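I have been to a lot of high school volleyball matches in cold gyms, and last night in Drarkville was the loudest one yet! Five sets, and the fifth went to extra points before our girls finally closed it out.

We dropped the first two and I really thought we were going home early. Then Sabina Matubbar went back to serve in the third and reeled off 5 straight points — flat, nasty serves that kept dying on the back row — and the whole bench was up and stomping. She finished with 11 aces. Eleven! My voice is gone.

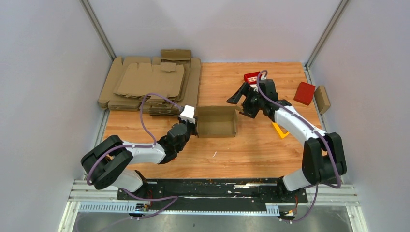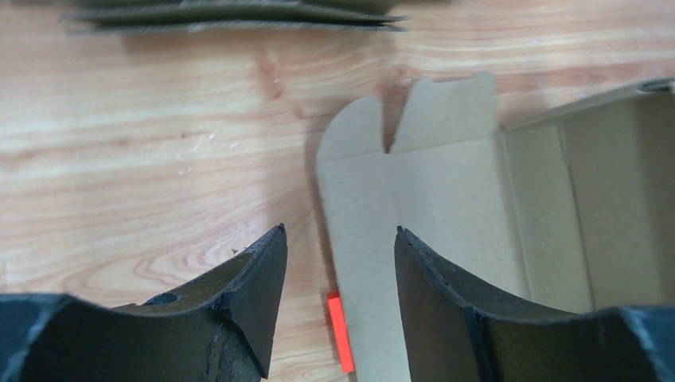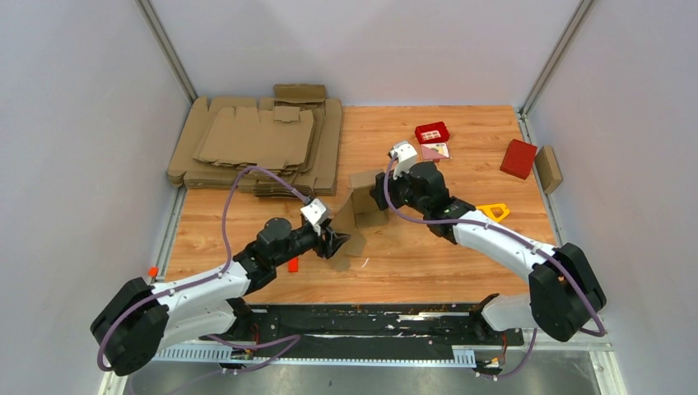

Rajitha Siriwardena thought I was giving the servers too much credit and told me over the phone this morning that the match was won at the net, where the middles got their hands on everything from the third set on. Fair enough. I went back through my scribbled notes and there are 4 blocks in the fifth set alone, with the last one on match point.

So it's on to the semifinal, and we get the team that swept us back in November. I remember that ride home and how quiet the bus was. I like our chances a lot better this time (the passing is so much steadier), and I've already told my sister to save me a seat behind the bench.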